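Zetby 两指自适应夹爪(腕部相机套装)
分类:末端执行器 / 电动夹爪 / 两指

编辑试用手记

这款夹爪在我们店里挂了有一阵子了,后台问得最多的一句就是:“它到底能不能干细活?”搬箱子、码瓶子谁家都能演示,可来问的朋友手上多半是电子装配、返修、拆解这一类的活,零件又小又娇气,旁边还全是线。所以这次我干脆挑了台式机装机来试:内存、CPU、硬盘,三样东西放在治具上,机箱侧板拆掉躺平,让夹爪一样一样去对付。

先说配置。夹爪是 Zetby 的两指款,指尖换成了窄的那种(标配的宽指尖进机箱太憋屈,别试了)。控制器用的是 Helel 的小盒子,相机方面我两种都开着:一路固定机位看全局,一路腕部相机看指尖。以前我偷懒只用固定机位,结果调姿态全靠猜,特别费劲!加上腕部那一路以后,调试的心情都不一样了。

治具是自己打印的,改过好几版。前面几版槽口太紧,夹爪往上一提,整块治具跟着走,我在旁边手忙脚乱地按着……后来把槽口放松,又加了倒角,才算能用。打算自己打治具的朋友,这个坑可以直接绕过去。

零件在治具上的两张(前一张固定机位,机箱开着;后一张腕部相机):

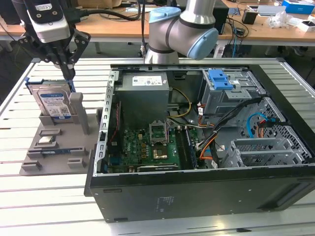
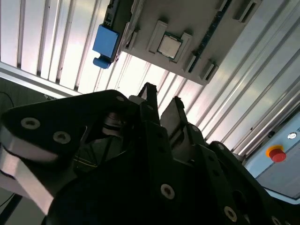

往机箱里看(前一张腕部相机,后一张固定机位):

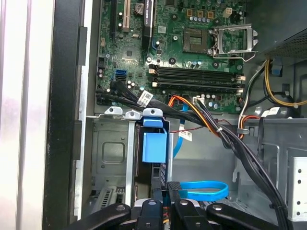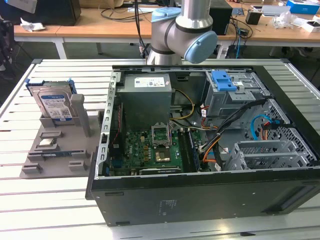

说说三样零件分别是什么感觉。

CPU 是我最紧张的一个。方方正正一小片,可夹的边很薄,力大了心疼,力小了会歪。Zetby 的夹持力在软件里是一格一格调的,我从最低档往上加,加到能稳稳提起来就停。这里要夸一下它的低力段,动作很顺,没有那种“一下子咬上去”的感觉。对插座那一步就要看相机了,角度偏一点点都不行,我的建议是先在插座正上方停一下,看清楚再往下走,千万别图快。还有,插座的金属压框记得先掀开,手动掀就行,别为难夹爪。

内存条看着容易,其实最磨人。条子又长又薄,两指夹在中间,两头就像跷跷板。夹取的时候没问题,麻烦在往下压:插槽需要的力气不小,光靠指尖夹着往下推,条子会在指间打滑。我试下来比较靠谱的办法是先把条子对进槽口,松开,手指合拢,再分别去压两端。多一道动作,但是稳。指尖贴一层硅胶垫也有帮助,我们店里有现成的,Kusen 的薄款就挺合适,厚的会让手指合不拢,不推荐。

硬盘反而最省心,块头大,立着放,一夹就走。唯一要留意的是开口行程,下单前请拿尺子量一下你要夹的那一面。还有就是硬盘有点分量,提起来以后手腕别甩太快,我第一次跑的时候速度忘了调回来,看得我直冒汗。

再聊聊线。装过机的都懂,机箱里的线是不讲道理的,电源线、SATA 线东一根西一根。夹爪的连杆部分比指尖宽不少,下探的时候容易蹭到线束。我的做法是先把路径上的线理一理,再把进入角度稍微斜一点。如果你的工位经常要伸进窄地方,可以考虑加长指尖,不过加长以后力臂变了,夹持力要重新调,不能照搬原来的参数。

和另一款比呢?店里同价位的还有 Esfahani 的平行夹爪,我也借来装上跑过。它的优点是手指走得直,夹薄片零件的时候位置更好算,写程序的人会喜欢。缺点是本体偏胖,往机箱角落里伸就有点难受了。Zetby 是连杆结构,手指合拢时指尖高度会有变化,贴着台面夹东西要做补偿,这一点新手容易忘(我就忘过,指尖直接蹭了台面,好在速度慢)。总的来说,零件种类杂、地方又挤的,我会选 Zetby;零件单一、追求重复一致的,Esfahani 更对路。

相机也有人问要不要一起买。我的看法:如果你打算做示教或者要回看动作,腕部相机值得上,固定机位会被机械臂挡住,偏偏挡的都是关键的时候。但腕部相机离得近,视角和人习惯的不一样,画面里夹爪本身会占掉一大块,刚开始看着挺别扭,跑个半天就顺眼了。线缆一定要固定好,留够转腕的余量,我习惯先空跑一圈,把每个关节都转到位看看有没有绷紧。

套装内容
夹爪本体 1 个
窄指尖 2 片,宽指尖 2 片
腕部相机及支架 1 套
Helel 控制器 1 台
连接线缆 1 套
法兰转接板及螺丝包

选购提示
硅胶垫不在套装内,需要单独加购。
法兰转接板请在备注里写明机械臂型号,没写的我们会打电话来问,发货就要慢一些。
加长指尖是定做件,下单后 15 天发出,定做件不支持无理由退换。
一次订 2 套以上可以找客服改价。

常见疑问
能不能夹螺丝?小螺丝不太行,指尖面太平,容易滚,建议配专用指尖。
能不能带电拆装?请别这么干,先断电,防静电措施也要做好。
控制器能不能用自己的?可以,协议文档在下载栏里,但是参数得自己调,我们只对 Helel 的组合提供现成配置。
治具文件给不给?给的,下载栏里有,槽口尺寸按自己的零件改一下再打印。

下一次我想试试拔插 SATA 线头,那个小卡扣我估计会很头疼,测完补到这一页来。周六客服也在,想看哪种零件的可以直接留言。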